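実況席の私語で処分 カーリング中継の解説者マン・ギルス氏が降板

カーリングの国際招待大会「カーカム杯」の中継で解説を務めていたマン・ギルス(Gil-soo Maeng)氏が、番組を降りることになった。制作会社ゼクスが2023年6月16日、発表した。

問題になったのは3月の準決勝。第4エンド終了後の休憩中、マン氏が選手の体型をからかう発言をし、それがそのまま配信に乗った。本人はマイクが切れていると思い込んでいたという。音声が流れたのは20秒ほど。地上波はCMに入っていたが、ネット配信の「ヴィク」は会場音声をつないだままだった。

視聴者からの抗議は翌日までに最大800件。ゼクスは当初「雑談の一部が入った」とだけ説明していたが、批判が収まらず、社内で聞き取りを行なっていた。

マン氏は同社を通じてコメントを出した。「言い訳のしようがない。選手ご本人とご家族、大会を支えてきた方々におわびします」。選手側には書面で謝罪済み。選手の所属クラブは「受け取った。これ以上の発言は控える」としている。

処分が発表まで3か月かかった点についは、社内でも疑問の声があったようだ。ゼクスの広報担当は取材に「事実確認と契約上の手続きに時間を要した」と回答。実況アナウンサーについては、発言に同調した様子がないとして厳重注意にとどめた。氏名は公表していない。

マン氏は元選手で、引退後に指導者を経て解説席へ。作戦の読みの速さに定評があり、カーカム杯では初回から声を担当してきた。一方で、くだけた物言いには以前から賛否があった。2年前の大会でも審判への軽口が問題視され、このときは口頭注意で終わっている。

同業者の一人は「休憩中のマイクは全部生きてると思え、と新人の頃に叩き込まれた。彼もそのはずなんですが」と話す。別の中継スタッフによると、準決勝の日は機材の入れ替えがあり、解説席の手元スイッチの位置がいつもと違っていたらしい。ただ、ゼクスは機材面の不備を認めていない。

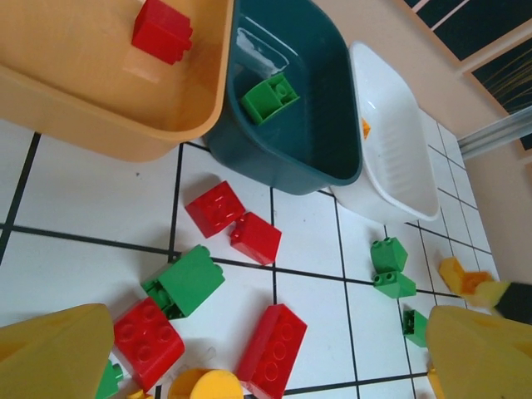 オレンジ、青緑、白の容器とおもちゃのブロック

配信側の対応も割れた。ヴィクは当日夜のうちに該当部分を削除、見逃し配信は第5エンドから再開する形に編集した。ところが切り抜き動画がすでに出回っており、削除要請が追いついていない。同社は「休憩中の会場音声は今後、原則として配信しない」とし、次の大会から運用を変える方針。

ファンの反応はさまざま。大会の公式掲示板には「降板は当然」「選手が気の毒すぎる」といった書き込みが並ぶ一方、「謝罪したのだから戻る道は残してほしい」との声も。休憩中の会場音を楽しみにしていた視聴者からは、音声カットを惜しむ意見も出ている。氷をならす作業の音や、選手同士のやりとりが聞けるのが売りだった。

スポンサーのウォロウは「差別や侮辱につながる発言は容認できない」との声明を出した。ただし協賛は継続する。会場の看板、番組内の提供表示とも変更なし。

後任の解説者は未定。ゼクスは候補者と交渉中としているが、人数や名前は明かさなかった。次回大会の組み合わせ抽選の中継は、解説なし、実況のみで行なわれる見通しだ。放送席の担当者全員に、音声機器の扱いと発言についての研修を受けさせるとしていて、内容は外部の講師と詰めいてる段階。

マン氏は今月予定していた一般向けカーリング教室の講師も辞退した。教室自体は代わりの講師を立てて予定どおり開かれる。申し込み済みの人には主催者からメールで連絡がいく。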